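Okay friends, a little thread about paperwork, because I promised a few of you I'd write this up and then it kept slipping down my list. June 16, 2018, and I'm finally doing it with a big cup of coffee!

So when I took over the books at Tarnden, every supplier bill lived in a binder. We had 1,173 of them from last year alone, filed by whoever opened the mail that day (bless them all), and month end was mostly me hunting for the one with the coffee ring on it.

We moved to Tillix in March. You send the bills in as PDFs, it reads the supplier and the total, and somebody still has to approve each one – I wouldn't give that part up for anything.

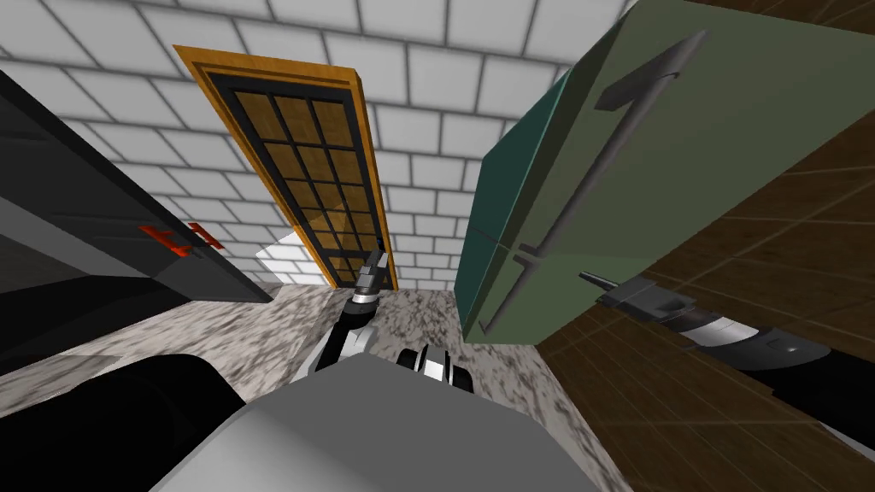 The approving is where I'd spend your energy, by the way. We have two people who can sign off, and anything from a new supplier goes past both of them. Rui Guerreiro set up our rules and kept them short enough to fit on a sticky note, which I love him for.

It does trip over accents. Softić came through as three different suppliers before I merged them, so do check your supplier list in the first few weeks!

And please don't scan your whole archive on day one. I started with the open bills, then did roughly 20 old ones whenever I had a quiet afternoon – slow, but I caught a double payment to Sistgate that way and they were very nice about the refund.

Next thread will be on purchase orders, once I've got ours in better shape.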